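Brusero Field Terminal Power Logs
README, version 11

These files contain power and temperature logs from small fanless computers of the Brusero type, installed in the Vomwood warehouse and in the Landry workshop. The logs were collected by Jarnik, a small company that maintains the computers at both places. This text explains the files, the columns and the known problems. Please read the part about clock errors before you join any tables.

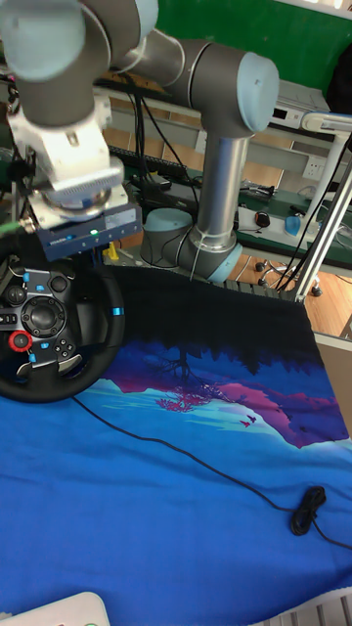
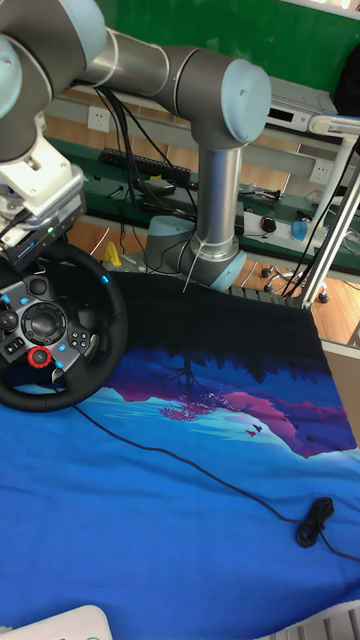
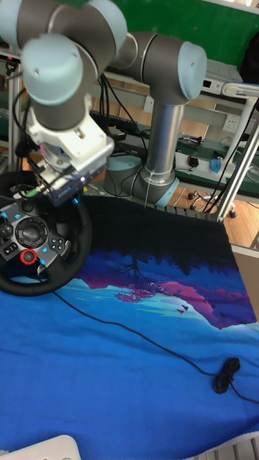 Robot arm with a racing-style steering wheel, three views.

What is in the package

The package has one folder for each site, named vomwood and landry. Inside each folder there is one CSV file for each computer, and one more file called units.csv with the model revision, the memory size and the date of installation. The files are encoded in UTF-8, with a comma as the separator and a point for decimals. The first line is always the header.

A computer writes one row every 30 seconds while it is switched on. When it is off, no row is written, so a gap in the file can mean a normal shutdown, a power failure or a computer taken away for repair. We did not fill the gaps.

Columns

time_utc: time of the row, in UTC
unit: short code of the computer, the same as in units.csv
volt_in: input voltage at the connector, in volts
watt: power used, mean value since the last row
temp_cpu: processor temperature in degrees Celsius
temp_case: temperature of the inside of the case, in degrees Celsius
load: processor load, from 0 to 100
state: one of run, idle, boot, fault

An empty field means that the sensor gave no answer. A zero is a real zero. In older versions of this package we used zero for both, and we are sorry for the trouble it made. If you still have scripts from that time, please check how they treat empty fields.

How the values were measured

Voltage and power come from a sensor on the power board. We compared the sensor with a bench meter before installation, and again in June for the computers in Landry. The computers in Vomwood were compared only once, because we could not stop them during the working season. For this reason, small differences in power between the two sites should not be taken too seriously.

The case sensor is glued near the storage drive. When the drive is busy, temp_case rises faster than the air in the rest of the case. It is not a good measure of room temperature.

Known problems

Clock errors. Several computers lost their clock after a long time without power and started again with a wrong date. We corrected these rows where the true time could be found from the network log. Rows that we could not correct were moved to the file unsorted.csv in the same folder. Do not mix them with the others.

Double rows. After a restart the logger sometimes writes the same row two times. We left them in the files. They are easy to remove, as all the columns are equal.

Power limit. The sensor cannot show more than 100 watts. No computer in this package should reach this value in normal work, but it can appear in a row with state boot.

Missing unit. The computer with code V-700 is listed in units.csv but has no log file. Its storage drive was damaged and the data could not be read.

Changes in this version

The column state was added. The Landry files were exported again with the new voltage correction. Two spelling mistakes in the header were repaired, so temp_cse is now temp_case and wat is now watt. The file names are the same as before.

Use and contact

You may use the files for study and for your own testing. If you publish a result, please write which version you used. We do not recommend the data for comparing products of different makers, as only one type of computer is included.

Mistakes can be reported to the Jarnik support desk, with the file name and the time of the row. We answer in English.

Last edited 11 January 2024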